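About Horkley

We write the plain-language rules that small shops use when they bring in their first robot arm, and we love doing it! Horkley started as two people with a shared binder of clearance notes. Today 251 shops work from our handbook, and the notes they send back make every edition better.

Our best-known piece is the Lavent Checklist, 17 points you walk through before an arm is allowed near a part. Where does the cable run? Which way does the clamp handle swing, and does the wrist come down clear of it? Who holds the stop button? Every cell gets worked out in simulation first, and we go through the points there, then go through them all over again on the shop floor.

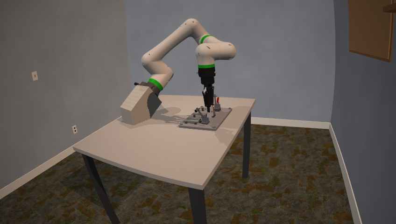

Horkley Handbook, Issue 2, p. 17

Fixture plates get a whole chapter, and it's the one we argue over most. A gripper coming straight down over a tight group of pegs and bolts needs an approach height written down — not guessed, and not left in somebody's head. The same chapter covers toggle clamps, plate angle and how to mark a base position so it can be found again after a move.

Our training course, Prondo, is open to anyone who runs, programs or cleans up after a robot. The next round starts in February at our Nwankwo Street workshop. Bring your own cell drawings, we really do want to see them.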